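Shopping Baskets, Bags and Carts: How People Carry Groceries in Two Drokdale Stores

Student project report, Consumer Studies
11 Aug 2023

Background

The town of Drokdale has two mid-sized grocery stores, Cluna on the main road and Tilten next to the bus station. Both offer hand baskets and full-size carts at the door, and both stopped giving out free plastic bags in February. The project looked at what shoppers use to carry goods inside the store and on the way out, and whether the two stores differ.

I chose this subject after working at a checkout last summer. At the counter it was easy to see that some people came with a cart holding very little and others came with a basket that was too heavy for them. I wanted to find out if this was common.

Method

Shoppers were counted at the exit of each store over 9 visits. The visits were split between mornings and late afternoons. For each shopper I marked one of four choices on a tally sheet: store basket, store cart, own bag, or nothing. Families shopping together were counted as one shopper. People who only used the bottle return were left out.

In all, 2,458 shoppers were counted. At Cluna the number was 1,365 and the rest were at Tilten. I did not ask shoppers any questions in this part. A short paper survey was left at the customer service desk of both stores, but few people filled it out and the answers are only used as comments.

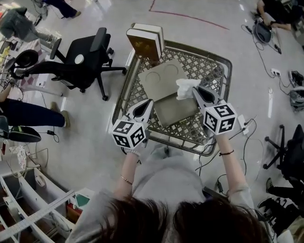
The size and shape of the basket matters more than I expected when I planned the project. Survey comments mentioned handles that dig into the arm, baskets that tip when set down, and small items that slide to one side. Flat goods such as magazines, trays and frozen pizza boxes take up the whole floor of a basket and leave little space next to them. A plastic basket with a lattice-patterned floor, like the gray-brown one in the photo, holds a flat slab at an angle, and whatever goes in next has to lie on top of it or lean against it. Several comments said the same thing about egg cartons. One shopper wrote that she puts the flat things in last for this reason, even when they are the first thing on her list.

Results

At both stores the basket was the most common choice in the morning. In the late afternoon the cart took over at Cluna, but at Tilten it did not. Tilten has narrow aisles and many of its customers come by bus, so a large shop is harder there. Shoppers with their own bag were more common at Tilten at all times of day.

The group carrying nothing was larger than I had thought. Most of them were buying one or two things, often drinks or bread. A smaller number had clearly run out of hands and were holding items against their chest. The tally sheet had no box for this, so they were counted with the others.

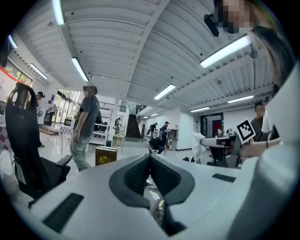 A second point is where the baskets are kept. Cluna has one stack, just inside the door. Tilten has a stack at the door and another by the dairy case, and the second stack was often the lower of the two by the end of a visit. I think some shoppers come in for one item and change their minds halfway. Dagdag, the discount store in the next town, has stacks in three places, but it was not part of the count.

Problems with the method

One person counting at a busy exit will miss some shoppers. Rain also changed the numbers, especially at Tilten, where people waited inside for the bus. The two stores were not counted at the same time. If I did the project again I would use two counters and add a box for people who start with nothing and pick up a basket later. I would also hand out the survey in person.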